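Re: [rulleck-households] Bottles, lids and the September drop-off

From: Effie Crichton
To: the Rulleck households list

Hello Walid, and hello everyone else who is still reading this thread,

Sorry to have been slow. I had my sister staying and the kitchen table was given over to a jigsaw, so the computer lived in the hallway and I only looked at it when I was passing. I've put Walid's message in below so you don't all have to go hunting for it.

Walid Sleiman wrote:
> Hi all,
> We filled 5 bags at our place over winter, nearly all of it drink
> bottles, and I want to get them down to the depot before the
> September rush. Three things I'm not clear on. Do the lids stay on
> or come off? Do the labels have to be peeled? And does anybody
> squash theirs? My kids love jumping on them but I have a feeling
> the counting machine doesn't like it. Also happy to take a few bags
> for anyone on Zanano Street who hasn't got a car, as there's room
> in the back of the wagon once the pram is out.
> Cheers,
> Walid

First of all, Walid, what a kind offer about the wagon. Mrs Plumance's old trailer used to do that job for our end of the street and we've all been a bit stuck without it, so I'd love to put my name down for two bags if you truly do have the room. They're tied up at the side gate and they don't smell, I promise, I rinse everything.

On the lids, I take mine off and keep them in an ice cream tub by the sink. The young fellow at the depot told me last time that he'd rather have them off, as a bottle with its lid screwed down tight stays full of air and takes up twice the room in the bag. I know other depots say to leave them on, so please don't take my word as gospel if you go to the one across the river. My tub is on its second filling now and I'm hanging on to the colours for the preschool, who want them for a wall picture.

On the labels, please don't stand at the sink peeling them like I did the first year! I soaked and scraped my way through 78 bottles in one weekend – I kept a tally on the back of an envelope, I was so cross – and then carried them all down there only to be told the label has to stay on, so they can read the barcode for the refund. All that scraping and I didn't get a cent for them. They went in the ordinary recycling in the end. So leave the labels where they are, and if one has gone floppy in the rinse water, just smooth it back down and let it dry before it goes in the bag.

As for squashing, I'm sorry to spoil the children's fun, but I'd stop them. It's the same trouble with the barcode. A bit of a dent is fine, and the thin water bottles crackle and cave in if you so much as look at them, but a properly flattened one gets spat back out and then you're holding up the queue. Perhaps they could jump on the cereal boxes instead?

The other thing I'd say is to drain them well. I give each one a splash of water and a good shake, then stand it upside down in the dish rack with its neck between the prongs. I can fit 6 along the back row if I've put the saucepans away. Overnight is usually long enough in warm weather, but the ones with narrow necks hold a drop or two just inside the rim for ages, so I leave those till the next afternoon. A bag of damp bottles goes musty in no time, and then you have ants.

Oh, and before I forget, I added up the sheet on the laundry door and our end of the street has taken in 2,416 containers since we started it. The refund money is in the tin and I'd like to hear what people want done with it. Somebody mentioned a bench for the bus stop, which would suit me and my knees very well, but I'm happy to be outvoted.

Walid, I'm home most mornings until eleven, and if I'm not, just help yourself at the side gate and mind the hose. There's a jar of marmalade on the step for you as well, the one with the blue lid.

Warmly,
Effie
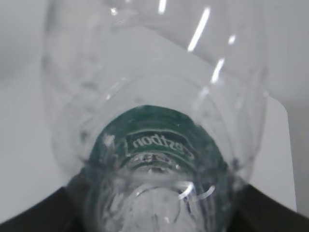 P.S. If anyone has spare bags, the big clear ones with the drawstring, I'm down to my last couple and would gladly swap for lemons – the tree has gone quite mad this year and I can't give them away fast enough.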